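What the robot has done to my mornings on the returns bench

Yu-na Geum asked me to write something for the newsletter because I'm the one who complained the loudest last August, so fair enough, you get me and my opinions for a page!

If you haven't been down to our end of the building lately, the returns bench at Stidmont has had an arm on it since the fall. It picks footwear out of the inbound bins, holds each shoe up so the sole and sides can be checked, and sets it down for one of us to grade. We used to do all of that by hand, and I mean all of it. Pick up, flip, look, flip, look, put down, write the tag. On a heavy shift I'd handle more than 161 pairs, and by the last hour my right wrist was talking to me.

So do I like it? Mostly (don't tell Yu-na). The flipping is gone and I don't miss it one bit. What I do now is look at soles on a screen, decide on a grade, and step in when something comes up wrong. I pick up far fewer shoes, and the ones I do pick up are the odd ones, which are more interesting anyway. Sneakers with an insert glued in, boots with the wrong mate in the box, that kind of thing.

The chunky soles are where I've had to learn the most. A flat sneaker sole tells you everything in one look. Big lugs hide stuff between them, and from the wrist camera you get so close that you have to learn a whole new way of seeing a shoe. My first week I sent a bunch back for a second look just because I couldn't tell shadow from dirt.

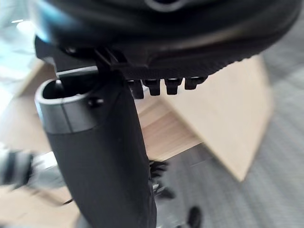
Black lug sole from the wrist camera.

Yu-na Jeon, who runs the Etier software side for us, spent a couple of afternoons at the bench just watching what we do with our hands, and I'll give her a lot of credit for that. She changed the order of the views after I told her I always check the heel first. Small thing, huge difference to me! She also got us the pause pedal, so I can stop the arm with my foot and keep both hands on the tags.

Now for the grumbling part. It's slower than a good person on easy stuff, and when the bins are all flats and sandals you do find yourself standing there drumming your fingers. The screen is set too high for the shorter half of the crew. And the talk goes missing a little. Two people flipping shoes side by side will chat all shift, but two people reading screens kind of don't. We've started swapping seats every hour, which helps, and it saves your eyes too.

As for the question everybody asks me in the break room: there were 7 of us on returns before and there are seven now. One spot moved over to repairs, same pay grade, and a new person came onto the bench to learn grading. I asked for that in writing and I got it, and it's pinned up by the time clock if you want to read it yourself.

If you'd like to try a shift with us, come find me before lunch. Bring a sweater, it's freezing by the dock doors.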